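Audio startup Plotville is closing its free tier and moving every listener to a paid plan, the company said in a message to its users this morning. The change will start in March. At the same time Plotville has agreed to a licensing deal with the label group Wiegand, which is the first large catalog to join the service.

Plotville began as a place where small bands could upload demos and collect comments from other musicians. Listening was always free, and the company earned its money from the bands, who paid a yearly fee for extra storage. According to the message, this fee will now be removed. Listeners will pay instead, and a part of each subscription will go to the artists they played in that month.
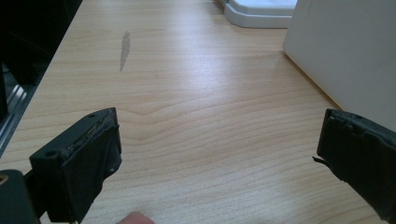 A light wooden tabletop with a wavy grain.

The price of the new plan was not announced. Priya Alcantara, who leads the music side of the company, told us that two prices are still being tested with a group of 4000 listeners, and that the final number will be known before the change. "We had a good system for uploading and a poor system for paying," she said. "The bands told us this for a long time and they were right."

The deal with Wiegand covers 203 albums at the beginning, most of them older recordings that are already available on other services. New releases are not included for now. Alcantara said they could be added later, but she did not want to give a date. The agreement is valid only in the countries where Plotville already takes payments, so listeners in the rest of the world will see the albums in search but will not be able to play them.

For the artists the most important question is how the money will be divided. Many streaming services put all subscriptions in one pot and share it by the total number of plays. Plotville wants to follow each listener separately. If a person listens to one band the whole month, this band receives the full artist part of the subscription. Wiegand accepted the same rule for its own catalog, according to Alcantara. 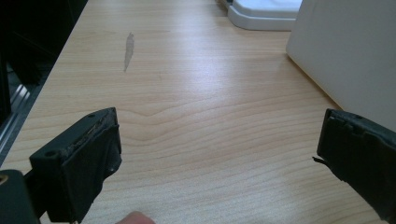 Not all the bands are happy. In the forum of the service, a long discussion opened within an hour of the message, and it had nearly 200 replies by noon. Several members wrote that their listeners come from a link on a poster or in a newsletter, and that such people will not take out a subscription to hear one song. The company answered that every band can keep up to 10 tracks open for anybody, without an account. Some members asked if these tracks can be changed every week – the answer was yes.

It is also not the first time that Plotville tries to earn money from listening. An earlier plan with short advertisements between songs was tested and then stopped, and the technology behind it was sold to Naron. The company still has an agreement with the payment firm Valtura, which will handle the new subscriptions.

Bands that do not want to take part can download their files and close their account until the end of March. Comments and play counts will be included in the download.

Related items
Naron adds shared playlists to its mobile app
Wiegand opens its archive of live recordings
Valtura lowers fees for small music sellers
How independent bands are paid for streams

Contact | Copyright notice | Back to top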